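**Hillwood Tabletop Pair: two-arm kit with parallel grippers**

Item no. 1023. Sold by Lazaridis, shipped from the Milton warehouse.

The Hillwood Pair is a set of two small robot arms that work together over one table. It is made for teaching labs, for small research groups and for companies who want to test a handling task before they buy a bigger cell. The two arms are mounted on the same side of the table, so a person can stand opposite and change the objects without walking behind the equipment.

**What is in the box**

- 2 arms with wrist housing and cables
- 2 parallel grippers with black fingers, already mounted
- one controller with power supply
- clamps for the table edge
- the Jutisex software, license for one computer
- printed quick guide (English and Greek)

The table is not included. We recommend a flat top which does not shine too much.

**Gripping different objects**

Many customers ask if they must change the fingers for every new object. For light things from the home or the office, usually they don't. The standard fingers are flat plates, and they close in parallel, so they can hold a thin plastic casing by its end as well as a block by its sides. A remote control is a good test, because it is long and the weight is far from the fingers.
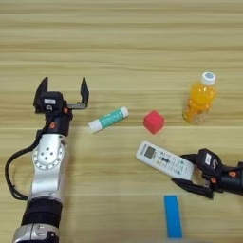
Nosipho Du Plessis wrote to us that the holding force should be set lower than the factory value for plastic casings, and that she would like to see this in the quick guide and not only in the software help. We agree with her. The next print of the guide will have a small table with starting values for plastic, wood and cardboard.

Each gripper is set separately. You can leave one arm open and waiting while the other one holds an object, and the program will not force them to move at the same time. The maximum load is up to 500 grams for each arm, with the arm not fully stretched. Please include the weight of any fingers you add yourself.

**Teaching a task**

In Jutisex you move the arm by hand to the position, press Save, and continue to the next one. Positions are kept in a list and you can give them names. If you work with several objects on the table, we advise to save one high position above them and to pass through it each time. It costs a little time, but the arm doesn't push a bottle when it travels to something lying behind it.

The software can also record from a camera above the table. The camera is sold separately.
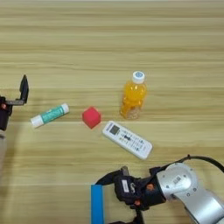 For me the list of positions became too long after one week, and I could not find a way to put them in folders, writes Rafail Konstantinidis. The arms themselves I have no complaint about.

Folders came with the February update, which is free for all owners of the kit. After the update, open the list, mark the positions and choose Group. Old programs stay as they were.

**Before you order**

- Check that the table edge is straight and that there is room for the clamps.
- The cables run on the outside of the arms. Leave them enough free length for the full turn of the wrist.
- Spare fingers are ordered in pairs, left and right are the same part.
- The stop button must be where the operator can reach it.

Returns are accepted in the original box. For schools we can send a quote by email, please write the item number in the subject line.

Page last changed: Apr 7, 2025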